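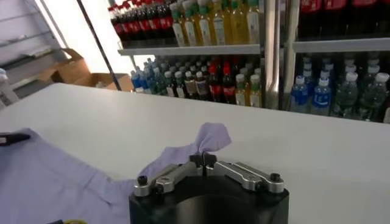 Handout 5: Slipped grips and silent faults
Robot Safety and Reliability, Pramley evening course
Instructor: Halima Oyewole

Today we get to a failure I love teaching, because it looks like nothing at all. No crash, no alarm, no sparks. The robot goes through every motion of folding a T-shirt and the log says "complete". Meanwhile the cloth left the fingers several seconds ago!

What happened at Tamness

The Tamness folding cell had been running well through February. Then, on cycle 1355, the left gripper lost its corner during the lift. The right one kept going. The shirt was dragged sideways, a sleeve worked its way into the pivot of the finger linkage, and the next close command stalled the motor. Asmaa Chraibi was on shift and pressed the stop. She then did the thing we all want to do - she reached in to pull the sleeve free.

Her hand was fine. It could easily have gone badly, though. The stop had halted the arms, but the gripper ran on a separate supply and was still trying to close. When the sleeve came loose, the fingers snapped shut.

Two faults, then, and I want you to keep them apart in your notes:

1. The slip. Fingers closed fully, controller reported "gripped". With thin fabric, the closed position is almost the same whether you hold one layer or none, so position alone tells you very little. Motor current helps a bit. A camera check after the lift helps a lot.

2. The live gripper. The stop circuit covered the arms and left out the tool. This one is a design error, and it had been there since installation.

Worth noticing: the slip is a nuisance and the live gripper is a hazard, but we would never have found the second without the first. I find that fascinating.

Both corners matter

A two-handed fold is only as good as its weaker grip. If one side lets go, the other arm has no idea unless you tell it. The repaired program compares the two sides after each grasp and pauses both arms if they disagree. It also waits 200 ms after closing before any lift begins.

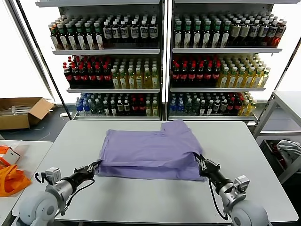

Clearing a snag, in order

Press the stop and wait for all motion to end.
Isolate the arms AND the grippers. Check both indicators.
Test that the fingers are dead by sending a close command from the panel.
Free the cloth with the hook tool, never with fingers between the plates.
Write down the cycle number before you reset anything.

For next week

Read the Griltthorpe notes, page 55 onward. Then sketch a stop circuit that covers two arms and two grippers, and mark where stored energy could remain. Bring it on paper - we'll swap and try to break each other's designs.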